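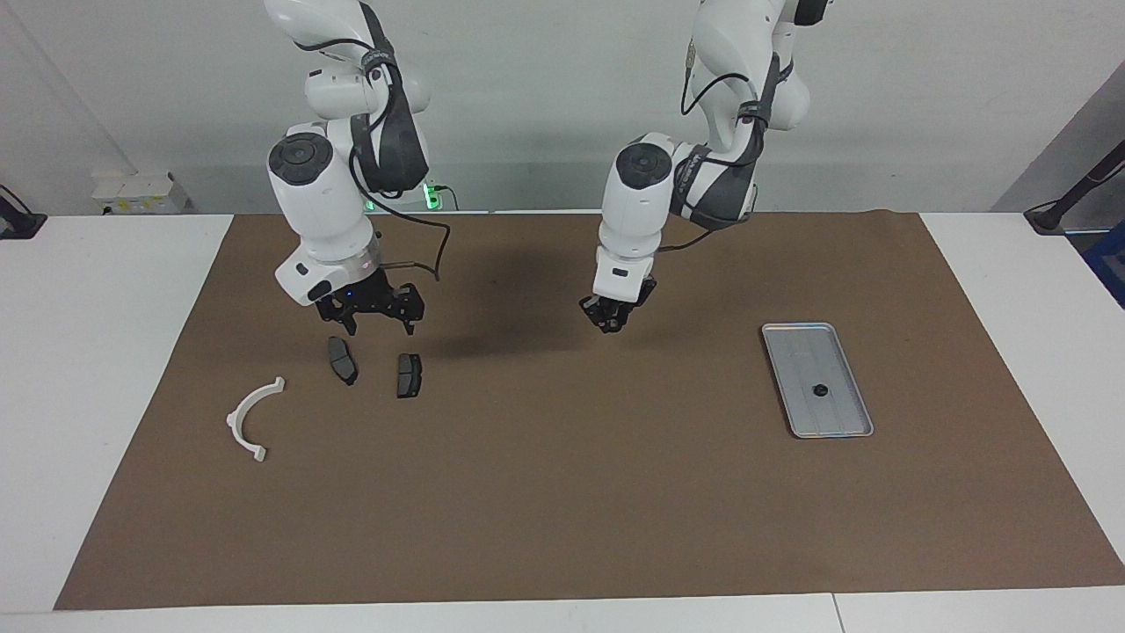 Slide 1. Two-arm cell, part-sorting task: brake pads and bracket at left, tray at right.

Speaker notes - Teaching by hand, teaching by remote
Jyoti Upadhyay, Zuvosmont
Slot: 30 minutes including questions. Leave slide 1 up while people sit down.

Slide 1
Introduce self and the Botska project. Skip the company history.
Point out the right gripper, open over the pads. Remind the room that left and right are the robot's, so its right arm is on their left.
Task in one sentence: pick each part off the mat and put it in the metal tray, in any order.
The parts differ in ways that matter to a gripper. A pad gives you flat faces and a defined edge. The bracket is a curve with small tabs at the ends, lying flat and offering very little height to grab.

Slide 2 - Kinesthetic teaching
Operator holds the arm and moves it through the task with gravity compensation on. Joint positions are logged directly, so there is no mapping error between operator and robot.
Costs: the operator's body is in the camera view, and two arms need two hands, which leaves none for the gripper buttons. We tried a foot pedal. It worked, but timing on the close command was poor.
Contact forces are contaminated by the operator's own push. Do not train on them.

Slide 3 - Remote control
Leader arms at a separate bench, follower arms in the cell. Clean camera view. Gripper command comes from a trigger and is recorded on the same clock as the joints.
Costs: no touch feedback in our setup. New operators press parts into the mat before closing. Most of them stop doing it after 12 practice runs, and we discard those runs.
Mention latency only if asked. Prokopenko's bench measurements are in the backup slides.

Slide 4 - What we recorded
2,303 demonstrations accepted, of which 700 were hand-guided and the remainder remote.
Acceptance rule: part released inside the tray, no regrasp after lift, arm returned to the start pose. Regrasps went to a separate set. Do not call them failures - Jevden uses them for the recovery work.
Define "demonstration" here: one part, one pick, one place. Last time this got confused with full mat clears.

Slide 5 - Operator habits
Play the two trajectory plots side by side. Same bracket pose, different operators. One approaches over the centre of the curve, the other goes for a tab. Both are valid, but a policy that averages the two closes on nothing.
Our fix was a written grasp convention, one page, agreed before recording. Labelling the strategy afterwards was slower and the labellers disagreed.

Slide 6 - Recommendations
Use hand guiding for the first few dozen runs, to find reachable poses and set joint limits. Switch to remote for volume.
Vary part orientation from a printed list. Operators left to themselves favour tidy layouts.
Keep the idle arm in the recording, even when it does no work. Its parked pose has to be learned too.

Questions likely
Why not script it? Pads alone, we would. The bracket poses made the script unmanageable.
Could one operator run both arms? Yes, by remote, for short sessions.
Data release? Under review, earliest June.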